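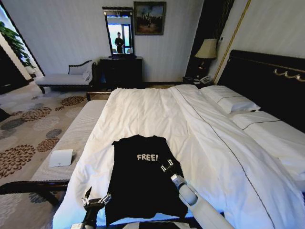 Workshop > Builds > Garna > FAQ

Garna build: questions we keep getting

Last updated May 22, 2021

What is Garna?

Two-arm robot that folds T-shirts on a bed. Run out of the shared shop in Gristdale, evenings mostly. One shirt at a time, flat on its back, sleeves in first, then hem up to the collar. No pants yet. No fitted sheets ever.

Is it all home built?

No. Arms and grippers came in as finished parts. Ours is the cart, the wiring, the camera mounts, the power box and all the folding code. If you want to build arms from scratch, great, go see the Alvarado page, different project, way more patience than us.

Why a bed and not a table?

Started on a table. Folding worked ok by November, but a hard top is forgiving in the wrong way. Fingers go down, hit the top, slide under the cloth, done. A duvet gives. Fingers push in and pick up duvet along with the sleeve. That's the case we care about, people fold laundry on beds.

Why is it always a black shirt?

Contrast. Edge finder looks for dark on light and it's dumb as a brick. Black shirt on white duvet, fine. Gray shirt on white, so-so. White on white, don't bother, it will try to fold the bed. Big chest print helps too, gives the code an up direction so it knows collar from hem.

How many tries have you logged?

356 since we moved to the bed. 205 of those ended in a fold we'd put in a drawer. The rest are mostly missed sleeves. A few where it folded fine and then dragged the hole thing sideways on the way out.

How long does one shirt take?

4 minutes on a good run. Yes you are faster. We know. 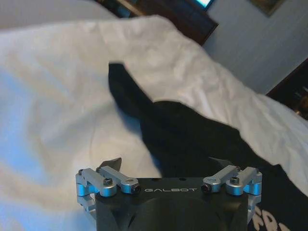
What breaks most often?

Loose fasteners, by a mile. Long sessions shake things and the first sign is a fingertip that doesn't land where the code thinks it did. We lost a week to "bad calibration" that was one screw. So check the linkages before every session, both sides: the black hex-socket screws in the middle of the outer bars, and the ones at the inner ends by the top plate. Snug, don't crank. Paint pen across the head and onto the bar so you can see if it turned. Then look at the fingertips for lint.

Do I need a wrist camera? Isn't the head one enough?

Head camera finds the shirt and picks the grab point. Trouble is the arm gets in its way right when it matters. Wrist camera sees the last bit, whether there is one layer or 2 in front of the fingers. You can start without it. You will want it by the second weekend.

The wrist picture is half gripper. Did I mount it wrong?

Probably not. Mask out the bottom of the picture so the edge finder doesn't lock on to your own hardware. Dark gripper next to a dark shirt confuses it bad. Draw the mask by hand, save it, redraw if you move the mount even a little.

My gripper grabs the duvet with the sleeve. Fix?

Come in lower and flatter. Open the jaws before you're over the cloth, not after. Pull the duvet tight first, a ridge next to the sleeve reads as a sleeve. Still grabbing? Raise the stop height a hair at a time and write down what you had before, becuase you will forget.

Does the shirt have to be perfectly flat?

Flat-ish. Small wrinkles ok. Sleeves need to be out from under the body and the collar has to point to the head of the bed. We lay it out by hand. Picking one out of a pile is a whole other project, see Gikell notes if we ever post them.

Can it run with nobody there?

No. Somebody stands by the stop button the whole time, that's the shop rule and ours too. Hands off the bed while the arms have power. Want to fix a sleeve? Stop, reach in, step back, start.

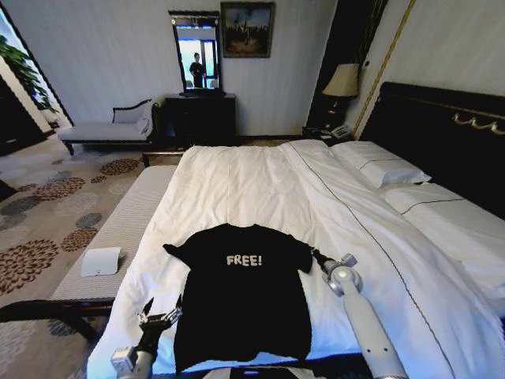 Do I have to clear the room?

Not really. Code only looks inside the edge of the duvet, so chairs, carpet patterns, lamps, whatever, don't matter. Mirrors are ok for the same reason. Sun is the bigger pain. Window light from one side throws shadows in the folds and they move all afternoon. Redo the light setting if the session runs long.

Where's the code?

On the shop drive, Garna folder. Read the notes file first, the newest branch is usually the broken one. Cart drawings are in there too.

Can I come see it?

Open nights at the shop, ask at the bench. Bring a shirt. Dark, plain or with a print, no buttons please.

Contact: ask at the Garna bench, Gristdale shared workshop | © Garna build | Back to top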